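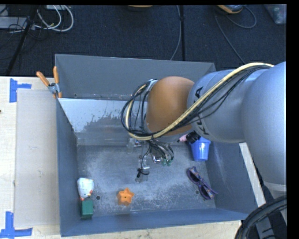
4.2 Do shared tool stores change how much people buy?

The claim made most often for shared tool stores is that each item lent is an item not bought. The Drudus scheme repeats it in its published accounts, and the town of Brudville used it to support a second site. We are not convinced that the loan records can bear this weight.

Our survey reached 886 households in Brudville and Firnen. Of these, 112 had borrowed at least one item in the year before the survey closed in October. Borrowers reported fewer recent tool purchases than non-borrowers, and at first sight this looks like support for the claim. But borrowers also lived in smaller homes, were more likely to rent, and had less room to keep anything larger than a drill. Once we compare households with similar storage space, most of the gap disappears. What is left could be a real effect of the scheme. It could equally be that people who do not like owning things are drawn to borrowing them.

There is a second problem, which earlier work tends to pass over. A loan is counted as a purchase avoided only if the borrower would otherwise have bought the item. We asked about this directly, and the answers were hard to use. Many borrowers said they would have asked a neighbour, or put the job off, or left it undone. Others said they would have bought the item, but people are poor judges of what they would have done, and a question put by a survey team that plainly knows about the scheme invites a polite reply. We therefore give no figure for purchases avoided, and we would treat any such figure elsewhere with care.

Figure 4 plots loans per household against distance from the nearest store. The fall is steep over the first 3 kilometres and close to flat after that. Deschamps, the district with the lowest use, is also the one with the poorest bus service, so distance alone may not be doing the work – the two cannot be pulled apart with the data we have.

Figure 4. Loans per household by distance from nearest store, both towns.

None of this shows that the stores fail. Members value them, and the cost of running them is modest. Our doubt concerns the narrower claim about buying, which rests on a comparison of unlike groups and on answers to a question that few people can answer well. A fair test would need purchase records from before and after a store opens, and neither town kept them.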